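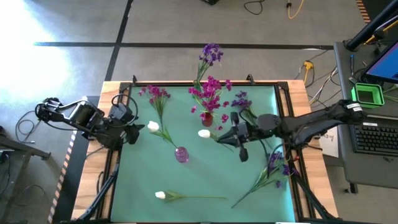 I finished Toltness by Zhenhua Xiao well after midnight, which will tell you most of what you need to know about how I felt about it. It's the second of the Hollwood books, and it picks up 60 years after the colony went quiet, so do read the first one before you go near it (spoilers ahead, sorry!). Our narrator, Zou, keeps a greenhouse on a station where nothing has bloomed in her lifetime, and she fills the place with fake flowers so the children will know what they looked like. I kept picturing them like these, purple and magenta and white, with a couple of little vases nearby, and I got quite weepy over it.

The middle does sag, I have to admit. There are roughly 200 pages of council meetings before anyone opens the sealed door, and I put the book down 3 times to go and make tea – but oh, when that door opens! I read the rest in one gulp and my dinner burned.

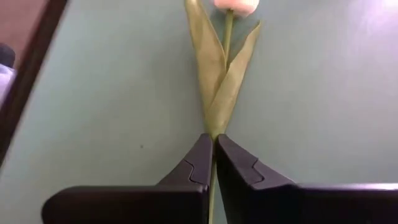 What I'm reading next

Ívar Kárason's Drorkis has been sitting by my bed since August. It's a generation ship story, only 300 pages, and my sister says the ending made her furious, so naturally I'm starting it tonight.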